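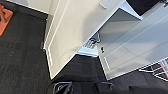

The night Ivon wouldn't let go: a chat with Wanpen Noiphan

I'd been trying to get Wanpen Noiphan on the phone since June, when I first heard that Wedari had stopped all its door-opening runs and nobody would tell me why. When she finally rang back she was eating her lunch, and she apologised for the crunching all the way through. I didn't mind a bit. I've spoken to plenty of people about robots going wrong and most of them want to read me a statement.

Wedari, if you haven't come across them, is a small outfit in Akthorpe teaching a robot called Ivon to open the things people open all day: cabinets, drawers, lids, anything with a handle. Wanpen runs the testing. Charoen Inthanon wrote a good part of the code that decides how hard the arm may pull, and he joined us halfway through (he'd been listening from the next desk, it seems).

So what happened? "It pulled a door off," Wanpen said. "Well, it pulled a door most of the way off. The top hinge came out of the side and the bottom one sort of folded."

She was at the keyboard that evening, a bit after seven, doing one more batch before going home. Ivon took hold of the door, swung it open as it had many times before, reached the point where the hinges stop — and carried on. "You expect it to feel the end and relax. There's a little sag you get used to seeing, when the fingers ease off. I was waiting for the sag and it didn't come, and then I heard the wood."

Four seconds passed between the door reaching its limit and her hand landing on the stop button. I said that sounded quick to me. She didn't think so. "Try counting it out loud with something cracking in front of you. I was reaching for the wrong thing first, too. I went for the mouse."

A clean record is a bad reason to relax

What bothers her most is how long it had all gone well. Ivon had done 2,506 pulls before that one without so much as a chipped edge, and by then the team had started to trust it. People were leaning over it to see the screen. Somebody had moved the stop button along the desk to make room for a monitor.

"That was me," said Charoen, which was the first I'd heard of him.

There is supposed to be a limit, of course. The arm is set to give up once it feels 64 newtons at the wrist, and that's a sensible figure for a light cabinet door. So I asked the obvious question, and Charoen sighed like a man who has been asked it a lot.

The sensor in the wrist has to be zeroed, like kitchen scales with a bowl on them. Ivon does it by itself between jobs, when the fingers are open and nothing is touching them. On the night in question the run had been paused and restarted with the fingers already closed on the door and the arm already pulling. The software saw a fresh start, so it zeroed. Whatever strain was on the wrist at that moment became nothing at all as far as Ivon knew, and the limit was counted from there.

"Put your thumb on the scales, press the button, take the reading," he said. "The limit worked fine. It was just measuring from the wrong place."

I asked whether it had ever done that before without anyone noticing. There was a pause, and then a lot of rustling. They'd gone back through the logs, Wanpen told me, and yes, it had, more than once. Those times the strain had been too small to matter, or the thing being pulled had simply come open. She'd rather not have found that out, but she was glad they looked. 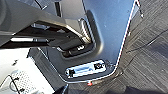
Handles that hold on to you

Recessed handles worry them both more than the cabinet did. With an ordinary knob on the outside of a door, the fingers will often slip off if the pull gets silly. Put the tip of a gripper down into a pocket, up against a metal bar, and there's far less room for it to slide free. "It can hook itself," Wanpen said. "Then you're relying on the numbers being right, and we'd just learned what our numbers were worth."

The fix took Charoen an afternoon. Ivon won't zero now unless the fingers are open and the arm has been still, and if a run is paused mid-pull it has to let go and begin again from scratch. He also added a second check that has nothing to do with the wrist: if the hand stops moving and the motors keep working harder, everything goes slack. That second one had been on his list for months. He wasn't proud of that and he said so.

The testing took a good deal longer. They borrowed an old spring balance from Klinhom, the repair shop over the road, and hung it between the gripper and a fixed post so they could see with their own eyes what the pull was. Then they paused and restarted at every awkward moment they could think of. Ivon's count stood at 2,901 when we spoke, with no more hinges lost.

The stop button is screwed to the desk these days. And the rule about leaning over the arm is back, though Wanpen admits she has caught herself doing it twice.

Before she went I asked what had become of the broken door. "Charoen glued it," she said. "Badly. It opens if you walk past."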